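To: grovside-homelab list
Subject: Re: [homelab] So when do I get my kitchen back?

> I don't get why everyone on here is so gloomy. I watched the Prirkulero
> talk all the way through and the thing was sorting groceries into bowls
> and plates with no one touching the controls. Two years ago that was a
> research paper. At this rate I give it three years before you can buy
> one that clears the table and puts the food away. I'd pay for that
> today. What exactly is missing? It can see, it can pick up, it can put
> down. The rest is just more of the same.

"The rest is just more of the same" is the sentence I want to argue with, so I'll start there and get to the money later.

I spent most of November helping out on the bench at Skarkley, evenings mostly. Unpaid, before anyone asks. I have no quarrel with the people or with the arm. It's a decent arm. What I want people on this list to understand is how small the job is that we are all getting excited about. You get a table. You get a handful of things on the table. Somebody types in a line like "put the banana on the plate" and the arm either does it or it doesn't.

We ran 738 tries on tasks of that sort over the month. By our scoring 662 of them were good. That's 90 percent if you round up a little, and 90 is the number that went on the slide. I helped make the slide, so I'm not throwing stones from outside.
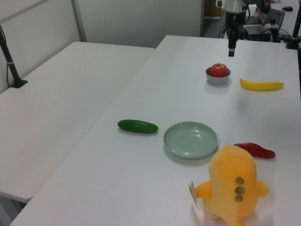 Now, 90 sounds great until you do the dishes with it. Go and clear your own table after supper and keep track of how many separate times you pick something up and put it somewhere else. I did it at my house with four people eating pasta and quit when I hit 200, and I hadn't started on the pans. At our rate that's 20 misses in one evening. Some misses are nothing, the arm closes on air and goes back for another try. Some of them are a glass on the floor. On the bench we scored both kinds as one miss, which I argued against and lost.

Then look at what the things are. A toy banana weighs next to nothing and has a shape you can grab from nearly any side. A toy cucumber does not roll around in its own dressing. The plate is empty and it's still going to be empty when you need it. Nothing in the set is sharp, and nothing in it leaks. There's a plush toy, and I'll grant that soft things are hard for these arms in their own way, but you can drop a plush toy all day long and it won't hold it against you. Meanwhile the chores people hate are the wet ones and the greasy ones. Half a lasagna stuck to the dish. A sponge. The drain.

The quoted message says it can see, it can pick up, it can put down. Fine. Here are things I did that month which were not any of those three:

- put everything back for the next try (every single time, by hand)
- fished things off the floor
- moved the lamp, because in the late afternoon it started missing the plate
- decided whether something "in the bowl" but hanging over the rim counted as in the bowl
- hit stop

None of that is on the slide either. I'd guess I handled every object on that table more often than the arm did. If I had been clearing a real table, it would have been cleared.

I know the answer to this, I've heard it from the Adeyemi folks and from two people on this list off-list: more data, more tries, the number goes up. Maybe so. It did go up during the month, I won't pretend otherwise. But it went up on that table with those objects. When we swapped in a bowl from somebody's lunch, it got noticeably worse and we spent the rest of the evening on that one bowl. My kitchen has three kinds of bowls and a drawer that sticks.

Shop floor is a different story and I think people mix the two up. If you have one part, in one tray, in one spot, all shift long, and a person nearby who can clear a jam, then an arm is a sensible purchase and has been for a long time. You build the place around the arm. I'm not building my kitchen around an arm. I have a dog.

About the money. The talk quoted no price, and I'd like whoever gives it three years to tell me what they think it costs per month with the support contract, and who comes out when it quits on Thanksgiving. I bought a first-generation robot vacuum. It's under the couch right now, where it has been since spring, and a vacuum only has to deal with a floor.

What would change my mind: a full hour of video, no cuts, in a house the company has never been in, after a meal that people ate. Keep the failures in. Tell me how many times a person stepped in. If Prirkulero or anybody else has put that out and I missed it, please post the link and I'll watch the whole hour and report back here.

I can bring the Skarkley score sheets to the next Grovside meetup if there's interest. They said it was fine to share them. The columns for weeks one and two use different rules for "in the bowl," so read the notes at the top first.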